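The Long Table at Grolenport

If you have ever sat through a board meeting that ran past supper, you'll have some sympathy for the directors of Grolenport, the Bristeck property company, who used to meet in one room for two days at a stretch and come out (by their own cheerful admission) remembering mostly the sandwiches.

That changed in August, when the company cut its board from fourteen seats to nine and handed much of the close reading to 4 smaller groups, covering audit, pay, nominations and long-term planning. Each one meets on its own and sends the full board a short paper, and I do mean short! 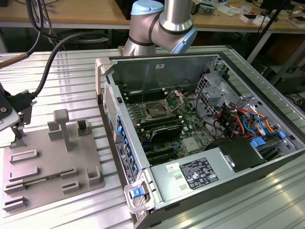

The shareholders had their say, of course. The vote drew 2266 ballots, a fine turnout for a company this size, and 773 of them came from small holders who had bought in back when Grolenport owned little more than the old warehouses on Rees Street. They wanted a seat of their own, and they got one.

Whether the smaller board will be quicker to decide on the Jundura offices, a purchase it has been circling for 44 months, is another matter. The planning group takes it up again next month.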